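ok thread. been asked three times this month how we decide what a hand-held gripper rig has to pass before anyone records with it. writing it down so I can just link it

context for new people: we do teaching-by-demonstration stuff. you hold the gripper, you do the task, the robot learns from it later. so the rig in your hand has to match the one on the arm. most of the rules come out of that one sentence

1/ rule one. the pads on the hand-held and the pads on the arm are the same part, same batch if you can. not "similar rubber." we ran foam on one and rubber on the other for a while at Priscombe and the policy squeezed everything like it was mad at it

2/ rule two. pads get looked at BEFORE the session, in daylight or under the desk lamp, fingers wide open. both inner faces, all the edges. takes less time than reading this post

3/ what you're looking for: lifted corners, flaps, creases, fuzz, crumbs at the lower edge. anything that could catch on an object or change where contact starts. if a flap is long enough to pinch between two fingernails the pad is out. don't trim it. don't glue it. out

4/ people hate this one. "its only the edge." sure, and the edge is what touches first on anything thin. paper, wire, a coin lying flat. that's the hardest part of half our tasks

5/ Remzi Polat had the opposite view for ages - run the pads till they fail, because the real robot will have worn pads too. I get it. but then you have to log the wear, and no one logs the wear. we compromised: worn is allowed if BOTH rigs are worn to the same grade and it's in the session notes

6/ grades, since someone always asks
- A: no marks you can feel
- B: matte, fuzzy, maybe small ragged bits, nothing lifting
- C: anything peeling. stop

one C pad makes it a C rig. you don't average left and right

7/ log the grade per finger, not per rig. left and right wear differently depending on who's holding it and how they come in on the object. we found that out after 367 sessions of a form with just one box on it. ugh
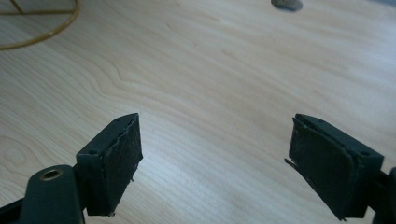 *last changed: December, 4:40 pm*

8/ right pad there is a C. strip coming off the top edge, creases across the face. left is a B, bit ragged at the corner. so the rig's a C and it goes on the swap shelf, end of discussion

9/ hardware next. look at the linkage, the bushings, the screws in the fingertip blocks. screws: driver in each one, snug, done. bushings: hold the block and wiggle it. any click you can feel is a fail. Nurhan Yazıcı does hers by ear but I can't hear it so, wiggle

10/ open and close all the way, 5 times, slow. you're checking that the two sides move together and that the width reading comes back to the same number at full open. if it drifts, recalibrate. if it drifts again, tag it and take another one

11/ the table. this gets skipped the most. only the task objects inside the reach area. anything small that isnt in the task sheet either goes away or gets written down, because the model sees everything you leave lying around and it will happily decide a random thing on the desk matters

12/ edges count too!! stuff near the top of the view is still in view. check the preview, don't go by where you're standing

13/ shiny tabletops. we allow them now, we didn't before. the old Plitetti sheet said matte mat only. then it turned out everyone's actual kitchen table is shiny and the robot has to cope. so: shiny ok, note where the window is, no direct sun on the pads

14/ wood grain same deal. strong grain is fine. just don't record the whole set on one table. Gülizar Ekinci pushed for a minimum of three surfaces per task and I was annoyed about it and she was right

15/ swap schedule. new pads at more than 2,000 grasps or at first C, whichever comes first. the counter on the rig resets when you do the swap. RESET THE COUNTER. I have a rig here reading 987 that I'm pretty sure is lying to me

16/ swapping: both pads together, always. one new and one old gives you a grip that rolls the object toward the old side. clean the block face, let it dry, press the pad from the center out, leave it overnight. yes overnight. plan for it

17/ after a swap, do the short check set before real data. pick up a card, a pen, a small round thing, put each one down again. if the round thing skates the pad isn't seated

18/ who can fail a rig: anyone. first day, intern, visitor, whoever. who can un-fail it: two people, and neither of them is the one who wants to record with it right now. Sioned Mostyn wrote that line into the Kekent version and I stole it word for word

19/ what to do with data recorded on a rig you later find is C. don't delete. mark from the last known good check to now as suspect, keep it in its own folder, and let whoever trains decide. we've trained with and without. with was worse on thin objects, about the same on mugs and boxes

20/ safety bit, short. hand-held isn't powered on ours so people get casual. fingers still pinch. hair tied back, sleeves up, no rings on the hand that holds it (catches the trigger). on the arm side the usual rules apply and I'm not fitting those in a thread

21/ Nayara Honorato asked if any of this is an actual standard. no. it's house rules from a few groups that swap notes. there are proper standards for robot safety and you should follow them, this is the boring stuff underneath that - is the tool in the same state today as it was yesterday

22/ the short form people tape inside the case lid:

- pads: look, grade each finger
- screws snug, bushings quiet
- open/close 5, width comes back
- table clear, check preview
- light noted
- counter makes sense
- initials

23/ initials are not for blame. they're so I can walk over and ask what "B-ish??" means

24/ Q I got by DM: can the tape-over fix count as a B. no. tape has its own friction and the arm doesn't have the tape. see rule one

25/ other Q: photos in the log? yes pls. fingers open, both pads showing, one per session. cheap and you can go back and regrade when someone argues. the Lâm people started it and their logs are way easier to read than ours

26/ if your group does the grades differently send me your sheet, esp if you use softer pads than we do. I think our B is too generous for gel ones but I've only had a couple to play with

gotta go, two sets of pads to stick down before I leave or theres no rig for the morning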